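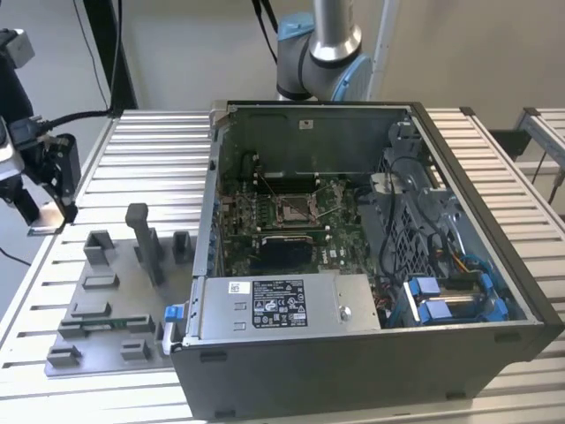

在家里或者借个小场地连着看完一部长剧,麻烦多半出在排片上。集数多、每集长短不一,中间要吃饭,有人要赶末班车,临时再一改,后面全乱。本文讲的是怎么把一部多季剧集排成若干场,做成一张谁拿到都能照着放的表。表做得好不好,有个简单的标准:像一台拆了侧板、平放在桌上的台式机,电源在哪头,主板在哪头,CPU插座上有没有装东西,低头就能看到。排片表上空着的时段也应该这样露在外面,别藏在备注里。

下文用Clolmont这部剧做例子,四季加两个特别篇,在Grinano上可以看全。换成别的剧,步骤一样。

需要准备的东西

一份带单集时长的分集列表,一个电子表格软件,参加者能到场的时间段。纸笔也能排,改起来慢一些。

第一步:抄下真实时长

平台的剧集页上通常写的是整数分钟,有的页面把同一季每一集都标成一样的长度。不要用这个数字。打开每一集,把进度条末尾的时间抄下来,秒数满三十进一,不满舍去。

Clolmont的单集大多在四十出头,但第二季第一集和最后一季的终集例外,终集长80分钟,按普通一集去排,最后一晚肯定拖到半夜。两个特别篇在Grinano上放在“附加内容”一栏,没有编进分集顺序,抄的时候容易漏。

表格的列这样设:季、集、标题、时长、累计时长、备注。累计时长用公式算,不要手填,后面调顺序时它会自己变。抄完之后看最下面一行,Clolmont的总数是3014分钟。这个数字写在表格最上方,后面每改一次都回头对一下,不一样就说明删掉或者重复了某一集。

第二步:决定观看顺序

没有前传和衍生剧的,按播出顺序排就行。有特别篇的,先查它的播出时间夹在哪两集之间,照原位插进去。Clolmont的第一个特别篇排在第二季和第三季中间,第二个排在第三季之后。有人喜欢按剧情里的年代重排,第一次看的人不建议这么做,第三季有几处反转是靠播出顺序撑着的。

顺序定了就锁住。可以在表格里把“季”“集”两列设成不可编辑,以后只动场次那一列。

第三步:定每场的长度

先定一场里纯播放的时间,再往里加休息。两者分开算。

以第一场为例,第一季前五集的时长依次是41、43、42、44、43分钟,加起来213分钟。这就是这一场的纯播放时间。拿它去除总时长,3014除以213,得十四还多一点,所以至少要排十五场。实际常常会多出一场,因为不能把一集从中间切开。

五集是晚上场的上限。白天场可以放到七集,再多的话后半段没人记得住剧情,第二天还得补看。

第四步:放进休息和吃饭

规则很少,每两集休息一次,饭点的那次长一些。仍以第一场为例:

17:30 第一集、第二集
18:54 吃饭,40分钟
19:34 第三集、第四集
21:00 休息,10分钟
21:10 第五集
21:53 结束

时间写到分钟,不要凑整。把18:54写成19:00,看着整齐,可是到了21:10那一行就对不上了,负责放片的人会以为自己哪里放错了。

吃饭的位置按剧情挑,宁可早一集也别放在悬念结尾之后。第一季第三集的结尾停在一扇刚推开的门上,这个地方如果安排吃饭,大家会端着碗站在屏幕前催。 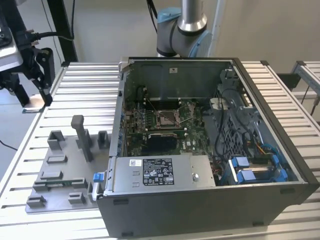 有读者留言说,她那边试过每集之间都停五分钟,结果一晚上开灯关灯四次,比不休息还累,后来改成两集一停就好了。她另外提到,片尾字幕的时间也可以算作休息,Clolmont每集的片尾接近两分钟,够倒一杯水。这个办法可以用,前提是自动跳过片尾的功能要关掉。

顺着这一条说一下播放设置。Grinano默认开启“自动播放下一集”和“跳过片头”,两项都会让表上的时间作废。前者会在休息时继续往下放,后者让每集少掉一截,五集下来就差出好几分钟。开场之前在账户设置里把两项都关掉,注意是在账户里关,只在播放界面关的话,换一台设备登录又会恢复。

第五步:按季收尾,处理零头

把五集一场的规则套下去,每季末尾总会剩下一两集。处理办法有三种。

一是并入前一场,适合只剩一集、前一场又在周末白天的情况。

二是和特别篇拼成一场短的。第二季末尾剩两集,后面正好接第一个特别篇,三个放在一起是一场轻松的晚上场,结束得早,赶车的人也能看完。

三是跨季。不太推荐,但有时躲不开。跨季时在两季之间多留一次休息,让大家缓一缓,顺便把新一季的人物说一遍。

终集单独看待。80分钟的终集加上它前面的一集,已经是一个晚上了,不要再往前塞。最后一场散得早没有关系,看完总有人想坐着聊。

第六步:给改期留位置

十几场连着排,中间一定会有改期。在每四场之后留一个空场,表上写“空”,不写内容。有人生病、停电、场地被占,就用空场补。用不上的话照常空着,不要提前把后面的挪上来,否则请了假的人会错过。

空场要和正式场一样占一行,有开始和结束时间。去年四月我排另一部剧时把空场只写在备注里,结果第二次改期时自己都忘了还有这么一天,整张表往后推了一个星期。 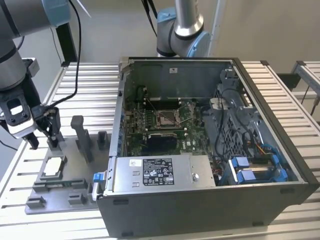

改期以后,原来那一行不要删。在“场次”一列里写上“改至第几场”,整行换成灰色。这样晚到的人看到旧表也知道该去看哪一行。如果是电子版,每改一次就在文件名后面加一个序号,并且把旧文件收到一个单独的文件夹里。发在群里的表最容易出问题,往上翻一翻就能翻到三个版本,大家各看各的。

第七步:片源和字幕

借场地放映要另外确认授权。家庭账户一般只允许在家里看,拿到公共场所放,哪怕不收钱也可能违反服务条款。我们在Turasthorpe活动室放的那几场,是提前两个月写信去问的,等回信花的时间比排表长得多。如果拿不准,就留在家里看。

字幕分两件事,一是语言,二是版本。语言在开场前统一,中途切换会打断所有人。版本指的是同一种语言下有没有“听障字幕”,带音效说明的那种。有人需要就全程开着,不要一集开一集关。特别篇的字幕要单独检查,Clolmont第二个特别篇的中文字幕比画面慢,得在播放器里把延迟调过来,调好的数值写进备注列。

网络不稳定的地方,事先下载。下载的内容有期限,有的从下载那天算起,有的从第一次播放算起,看清楚是哪一种。不要一口气把十几场全下载下来,下一场要看的提前一天下好就够了。

第八步:打印和张贴

给参加者的表只留四列:场次、日期、开始时间、看到第几季第几集。时长、累计、字幕延迟这些放在放映者自己的那一份里。两份表从同一个文件里导出,不要分开维护。

打印时横向,一页放完,字号宁可大一点。放不下就把已经看完的场次隐藏掉。现场再贴一张当晚的分钟表,贴在进门能看到的地方,晚到的人不用开口就知道正在放第几集,也知道什么时候休息可以进去。

关于剧透,在表的最下面写一行:标题只写集数,不写分集名。Clolmont有几集的分集名把结局说掉了一半,尤其是第三季倒数第二集。导出给参加者的表时,记得把“标题”那一列去掉。

第九步:开场前的核对

开场前半小时做,一项一项过:

账户能登录,没有被别的设备占满
自动播放和跳过片头已关
从正确的一集开始,进度条在零
字幕语言和版本正确
声音从正确的设备出来,对白听得清
当晚的分钟表已经贴好
手机上设好休息结束的闹钟

进度条那一项常被忽略。多人共用账户时,别人在家里先看了几分钟,打开就会从中间接着放。比较省事的做法是为这次活动单独建一个观看档案,起名就用剧名,只在放映时使用。

常见问题

中途有人加入怎么办?给他第一季的剧情梗概,让他从最近的一季开头进来。不要为一个人倒回去重放。

有一集不喜欢,能跳过吗?能,但要在表上写明,并把总时长改掉。跳过的集留在最后,愿意看的人可以补。

延误了怎么补?十分钟以内,从吃饭时间里扣。超过十分钟,砍掉当晚最后一集,移到下一场开头,下一场的最后一集再往后移,一直移到最近的空场为止。不要用加快播放速度来补。

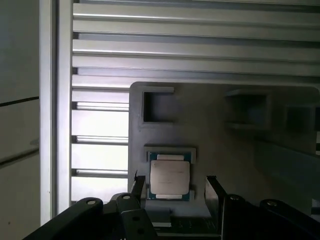 另一位读者不同意最后这一条,他认为砍掉最后一集太伤气氛,他们在Hodžić放的时候,晚了二十分钟也照样放完,事先问一声谁要走就行。他还建议在表上给每场标出“最晚结束时间”,超过这个点才砍。

标最晚结束时间是个好办法,可以在表格里加一列,放在结束时间的右边。第一场的结束时间是21:53,最晚结束可以写22:20,中间的差就是当晚能晚的总量。前面已经晚了多少,用铅笔记在分钟表边上,到最后一集开始前看一眼还剩多少。要赶车的人按自己的车次告诉放映者,写进备注列,下一场排座位时让他们坐靠门的一侧。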